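Search this site
Search for:
Go

Call for participants: did you ever run a motor pool, a supply cage or a hangar desk at shift change?

I'm looking for 20 people who used to hand off a shift in uniform, and I want to pay you to talk about it, write about it and tell me where my software is getting it wrong. If you've ever walked into a maintenance bay at five in the morning and tried to work out from a coffee-stained green notebook which trucks you were allowed to touch, please keep reading!

I run Fesolent out of a couple of rooms on the second floor of the Mekonnen building in Loder. We make a tool called Pillance. You talk into it at the end of a shift, or type, or feed it a page of handwriting, and it gives the next person a short handoff sheet: what's down, what's waiting on parts, what got signed for, what somebody promised somebody else. I was an Army wheeled vehicle mechanic and later a motor sergeant, and the whole thing started as me being annoyed. I still am, a little. I once spent most of a morning hunting a transfer case that the night crew had already installed. It was in the log, too, under a page of notes on the coffee maker.

The trouble is that Pillance has mostly heard from me and people who sound like me. It knows what I mean by "deadlined" and it's pretty good on trucks. It's a lot worse on aircraft, small boats, generators, medical supply and anything to do with an armory. I had it summarize a practice note from a friend who'd worked flight line and it turned a borrowed torque wrench into a missing torque wrench, and anybody who has been around aircraft knows how that would have gone over. So I need more voices in it, and I need them before we hand it to its first real shops.

Who I'm hoping to hear from

Veterans of any branch, Guard and Reserve included, and people still drilling are fine as long as your unit doesn't mind (please check with them, I can't do that part for you). You should have spent at least a year in a job where work passed from one shift to the next. Mechanics, supply clerks, armorers, crew chiefs, boatswain's mates, generator folks, medics who kept a stockroom, dispatchers. Rank doesn't matter to me. I'd honor a former specialist who did the night log over a former major who signed the bottom of it, but majors are welcome and I promise to be nice.

You do not need to be good with computers. You do not need to be a good writer either! I would love a few bad ones. If your old NCO used to hand your log back to you with question marks all over it, you're the person I had in mind when I sat down to write this.

Military spouses sometimes ask if they can join. For this round it has to be people who did the handoffs themselves, sorry. There'll be another round on family readiness paperwork later and I'd be really glad to have you in that one, so send me a note anyway and I'll put you on the list.

What you'd be doing

There are four sessions, all in May, and you can do them from home or come in to Loder. Each one runs a bit over an hour.

The first is a conversation. You and me, on the phone or across a table, and you tell me how a shift change worked where you were. Who talked to whom, what got written down, what never got written down and everybody knew anyway. I'll record the sound if you say yes to that, and take notes by hand if you say no. Please leave out anything that's classified or that you're not sure about. Old unit names, real serial numbers, other people's names, all of that can stay home. Make up a truck number. I do it all the time.

The second and third are writing sessions. I give you a pretend shift – a list of jobs, some parts slips, a couple of phone messages that contradict each other – and you write the handoff the way you would have back then. Abbreviations, arrows, whatever you used. Then you say the same thing out loud into Pillance and we look at what comes back. You mark it up. I want you to be rude to it. 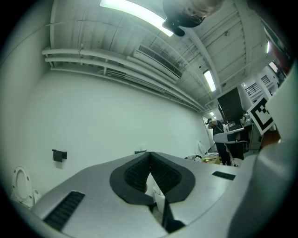 The paper packet goes out by regular mail a week before your first session, and you'll use it for both writing sessions whether you're at home or with us. It holds the pretend shift, a pad of blank log pages, two pens and an envelope with the postage already on it. Please use the pens; pencil comes through too faint and I end up calling you to ask what you wrote. Each log page has a printed square up in the corner, the same general kind of thing as the black-and-white one in the photo, with the thick black border and the blocky pattern in the middle. Just don't write over it or fold through it. When you take a picture of your page with your phone, it's fine if your square comes out tilted like that one, you don't need to line anything up or hold your breath. I only need all four of its corners showing. If you don't have a phone with a camera, mail me the pages and I'll do it here.

The fourth session is the one I'm looking forward to. I'll pair you with somebody from a different kind of shop, and you'll each get the other's handoff sheet as Pillance wrote it, with none of the original. Then you tell me what you'd do first on your shift. A supply clerk reading a crew chief's notes, that kind of thing. In the trial run my own sheet sent a retired Navy cook to check the oil in a trailer, so there's room for improvement.

What it pays

$379 for the full set, by check or direct deposit, sent after your last session. If you have to drop out partway, tell me and I'll pay for the sessions you finished, split evenly. Life happens and I won't chase you. If you come to Loder I'll cover gas up to 100 miles each way, and there's parking behind the building, though the gate sticks and you have to lift it a little as you pull.

I should say that this is taxable income, so I'll need a form from you. If you're on a benefit that counts outside earnings, look into that before you sign up. I'm a mechanic with a software company and I'd give you bad advice.

What happens to what you write

Your pages and recordings stay with Fesolent. We use them to improve Pillance and to check it, and they aren't sold or passed to anybody else. Your name comes off before I work with any of it. You can ask me to delete your stuff up to the day I pay you, and after that I can still pull your recordings but not the corrections you made to the tool. That's spelled out on the consent form, in bigger type than lawyers like.

We aren't part of the Army, the VA or any other agency, and taking part has no effect on anything you receive from them, good or bad.

There's one job in here too

If you read all that and thought you'd rather be on my side of the table, I'm also hiring a part-time session coordinator for the same stretch. It's mostly phone calls, mailing packets, reading handwriting and keeping me on schedule. You'd need to be able to get to Loder for the in-person days, and you'd need a patient ear. Some people haven't talked about their old shop in a long time, and they'll want to tell you about the whole deployment when you only called to confirm an address. Let them. I'd take a former orderly room clerk in a heartbeat. It's hourly, and we can talk about the rate and the hours when you write. It might turn into more, but I can't promise that yet.

How to sign up

Use the contact form on this site and put "handoff" in the subject line, or "coordinator" if it's the job you want. Tell me your branch, what you did, which years, and what your shop used for a log. I don't need a resume or your DD-214 at this point, though I'll ask to see proof of service before the first session. Add one thing that went wrong at a shift change, in a few lines. It can be small, and I read every one of them myself, usually with my supper.

I'm trying to get a spread of jobs, so I'm not going strictly by who writes first. If there are already a lot of truck mechanics in the pile (there will be, I know my people) I may ask you to wait for the next round. You'll get an answer from me either way. If a week goes by and you haven't heard, check your junk folder and then write me again.

And if you still have one of those green notebooks in a box in the garage, I'd love to hear how you laid out your pages. No need to send it!

We use cookies to remember your settings on this site. Accept Decline

Recent items
What we changed in Pillance after the trial run
Abbreviations we still can't agree on
Getting to the Mekonnen building
Family readiness paperwork: join the list
Why our log pages are still on paper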